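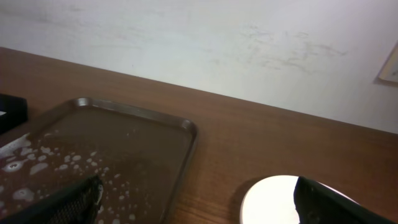 Eluned Bellis thought I should have picked a different task, and she told me so in the first week. Anything with liquid in it was going to eat my whole semester, she said, and wouldn't I be happier stacking blocks? I wrote her comment at the top of my notebook, and by the middle of the project I had underlined it twice. But I still think wiping a tray is a great thing to teach a robot arm, so that's what this report is about!

What I set out to do

My project was the tray wiping part of the Waldale kitchen helper. Other students had cups and cutlery. I wanted to find out which way of showing the arm a task gives better demonstrations: moving it with my own hands (you switch the motors to soft and push the arm through the motion) or driving it from a chair with the remote controller. Same arm, same brown tray, same wrist camera, same person doing the showing, who was me, and who had never done either before September.

The goal was to wipe the foamy white splotches off the tray, put the cloth down and back away. A person does this without thinking. Try doing it through a controller and you find out how much of wiping is pressing, and how little of the pressing you can see.

By hand

I started with hand guiding because it sounded easy. You grab the arm above the gripper and lead it along. Shapes came out beautifully smooth, long sweeps from one rim to the other, and I felt like a genius for an entire afternoon.

Then we played them back. When I guide the arm, my hand is doing the pushing, and the recording we kept was only positions. So on playback the arm went to all the right places with almost no force, and the cloth kind of skated over the foam. Sérgio Moreira suggested I teach the path a few millimeters lower than I wanted, so the arm would always be trying to reach a spot just under the tray surface. That helped a lot, although the first time I overdid it and the tray slid off toward the wall with the cloth still on it.

My other problem was me. My sleeve and my knuckles kept turning up in the wrist camera pictures, and a policy trained on those could easily learn that wiping involves a gray sweatshirt. I got better at holding the arm from behind. I also threw out a whole batch.

By remote

The controller we used was the Vollico one from the Garside room, the older one with the stiff thumb wheel. At first I was terrible. I had the arm hovering over the table while I tried to remember which way was left, and Emlyn Gwilliam, who was waiting for the bench, read most of a book.

What I came to like about it is that I only had what the robot had. I worked from the wrist view with my back to the table, so if I couldn't see a splotch, I couldn't wipe it by cheating and glancing over. The demonstrations came out slower and a bit wobbly, with pauses where I was making up my mind. They did have more fixing in them, though. If I missed a patch I went back for it, and that kind of going back hardly ever happened when I was guiding by hand, when I mostly got it in one pass.

What I kept

In the end I kept 742 demonstrations, both methods together. I had been hoping for 3000, which Tamara Dumitrescu told me very kindly was a number for someone with no other classes. Every keeper had to start with the arm clear of the tray and finish the same way. I cut the long pauses out of the remote ones, and I'm not totally sure I should have. Some of those pauses were me looking for foam, and maybe the looking matters.

I trained on the hand set, the remote set and a mix of the two. The mix did best on big splotches. All three were weak on tiny specks, and all three had trouble near the rim, where the gripper fingers get in the way of the camera's view. The hand set was quickest and also the most likely to call it done with foam still sitting there.

If I did it again

I'd record force from day one. I'd do the remote sessions in the morning, when I'm patient, and stop after 6 bad tries in a row and go get lunch. And I'd spread the foam differently each time on purpose, because I looked back through the early runs and I had been putting most of it in the same half of the tray without noticing.

Martti Kauppinen has asked for the files for the Birura comparison, so I still need to label the batch with the sweatshirt in it.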